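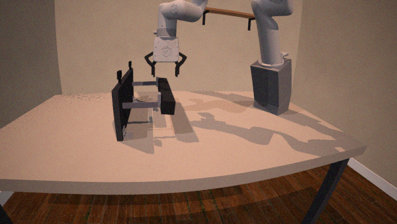

## 4. Collecting the demonstrations

I'll start with the part of the project that ate most of my summer, which was sitting in a chair and driving a simulated arm by hand. We had planned for this to be the easy bit (the proposal gives it two lines!) and the learning to be the hard bit. By the middle of July I'd have happily swapped them.

### 4.1 The task and the controls

The task is called Ellis, and it asks the arm to take hold of a rack, lift it clear of the table, and set it down again at a marked pose that the operator sees as a faint overlay. The rack is the one in Figure 1: a tall black panel and a lower black block, joined by two gray rods. I like it a lot as a teaching object. You can grab it in several sensible places, and each one makes a different part of the job annoying. Take it by a rod and you have to bring the fingers down between the panel and the block without bumping either. Take it by the block and the approach is simple, but the panel side wants to swing as soon as the weight comes off the table.

Operators drove the arm with a Brilletti hand controller. Moving your hand moves the wrist, twisting your hand twists the wrist, and the trigger closes the fingers. There's also a clutch button under the thumb that freezes the arm so you can bring your elbow back to somewhere comfortable. We put the clutch in late and I wish we'd had it from the first day, because without it people finish a reach with their arm stuck out over the side of the desk and then do something silly.

Everything ran in our own build of the Trutasport simulator at the Zondonberg lab. We recorded joint positions, gripper opening, controller pose, and the clutch state at every step. I'd really urge anyone copying this setup to keep that last one! We very nearly threw it away as clutter, and then it became the cleanest signal we had for where a person was stopping to think.
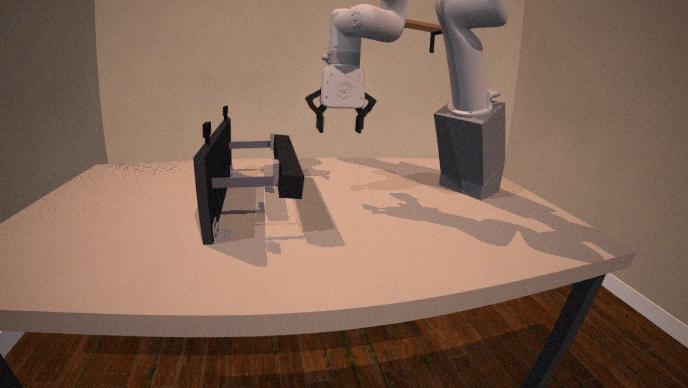 So, the thinking pauses. When I plotted my own first batch I could see that I slowed down twice in nearly every run, once while the hand was still high up and I was choosing a grasp, and again just before closing the fingers. The second pause I'd expected. The first one surprised me, because it felt like I was moving the whole time. A policy trained on those runs learned to hover, and it hovered beautifully, sometimes until the episode timed out.

We tried two fixes. One was to cut any stretch where the clutch was held and the wrist had barely moved. The other was to ask people to say their grasp out loud ("near rod", "block", and so on) before they touched the controller. I was skeptical of the talking version, but the runs got smoother straight away and needed far less trimming, so we kept both and redid the early recordings.

### 4.2 Who drove, and how much

We had 7 operators, counting me. Each got one practice session that we didn't record, and then worked through a shuffled list of starting poses. The kept set has 75 demonstrations. A run was dropped if the rack tipped over, if the arm hit a joint limit, or if the operator asked for it to be dropped (we allowed this with no questions, and I used it more than anyone). Episodes were capped at 500 control steps, which is plenty if you've made up your mind and pretty tight if you haven't.

The operators differ more than I thought they would. A couple of them come straight down every time. Others sweep in from the side and correct on the way, and one person always rotated the wrist first and then moved, like parking a car. We left all of these styles in. Whether that was wise is a question for Section 6, but I didn't want to coach everyone into driving like me and then report that the robot had learned to drive like me.

### 4.3 Which view the operator gets

For the first sessions people worked from a fixed room view, with the table, the rack, and the pedestal all on screen together. It's a friendly view and new operators settle into it quickly. What it doesn't give you is depth near the fingers, and most of our dropped runs went wrong in that last little stretch. We then added a second window with a wide, round view from up close to the gripper, bent at the edges, with the gripper's own plate and black linkages in it. It takes some getting used to. Straight things curve, and I kept steering toward where an edge seemed to be pointing.

By session 8 I was using the room view for the reach and the close view for the grasp, flicking between them with my eyes without really noticing. I'd assumed everybody would end up there too.
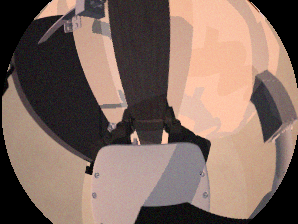 Rhiannon Price saw it differently after her sessions, and told me the close view had made her worse: she started chasing small corrections that she'd never have bothered with from across the room, and she asked to have the window turned off. We turned it off for her. Her later runs are in the kept set with a flag marking them as room view only, and the policy gets both kinds mixed together, with the close view masked out for hers. Section 5 covers the masking, along with the trouble I had getting the timestamps of the two views to line up.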